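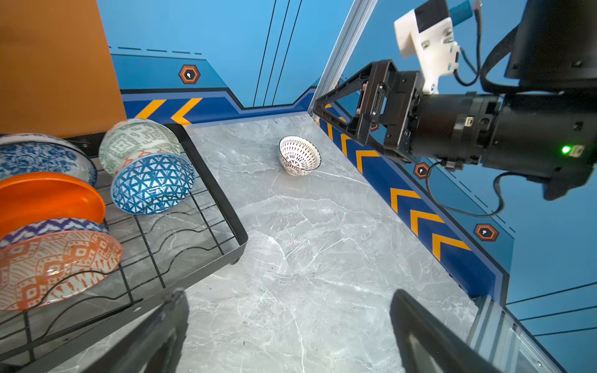 Cosomlow is a box of 400 conversation cards for couples who have run out of things to say, or haven't yet worked out what to say in the first place. It comes from Mancuso, the company behind the Kakau dating app, and if you have ever been matched on Kakau with a man holding a fish, you will open the lid with measured hopes.

The cards come in six colors, running from Hello to Forever. Hello asks what you had for lunch. Forever asks which of your parents you are turning into. I would have liked a few steps between the two, and four colors apparently weren't enough to provide them.

My boyfriend and I have been together since a wet June weekend in Buletgate, so we skipped Hello and began with the purple cards. The first one asked me to name a celebrity couple whose breakup I took personally. I talked for most of dinner. He hadn't known there was so much of it in me, and he has been a little careful around the subject since.

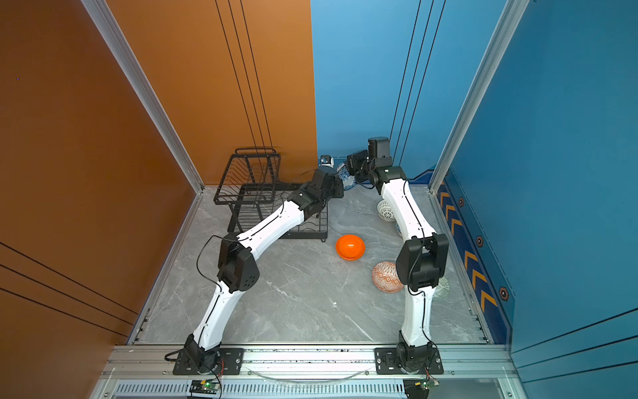 Issue 70

When the questions are odd, they're good. "Whose wedding would you leave early?" got us through a second glass of wine and a list of guests. When they reach for romance they read like the inside of a candle lid. One card says only "Describe our silence." We put it at the bottom of the box.

There is also a sand timer, two minutes, which you're meant to turn over so neither person hogs the talking. I hogged the timer.

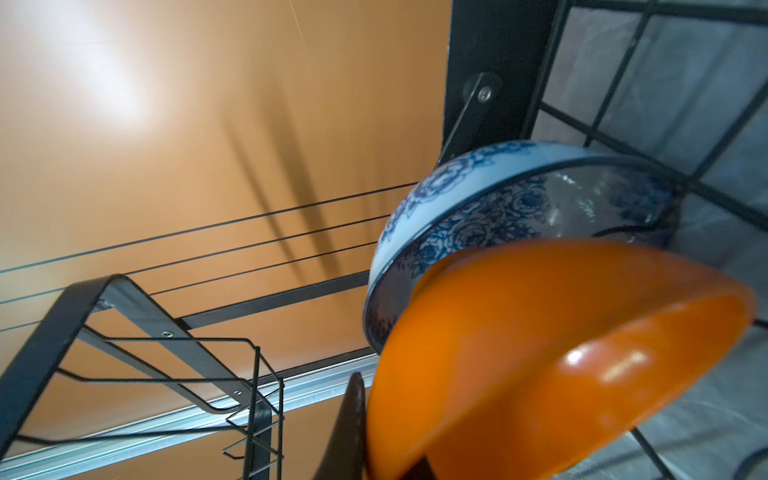
Should you buy it?

For a first date, no. Pulling a box out of your bag before the bread arrives says something about you that a card can't fix. For a long drive or a rental with bad internet – yes, with the Forever cards left at home. The lid is loose and the purple ink comes off on your thumbs, so keep it away from a white shirt.

More in Dating

Kakau's new voice notes: please stop humming
Is a shared calendar too soon?
Meeting the parents over video
Three breakup playlists, ranked by damage
The double date, a survival guide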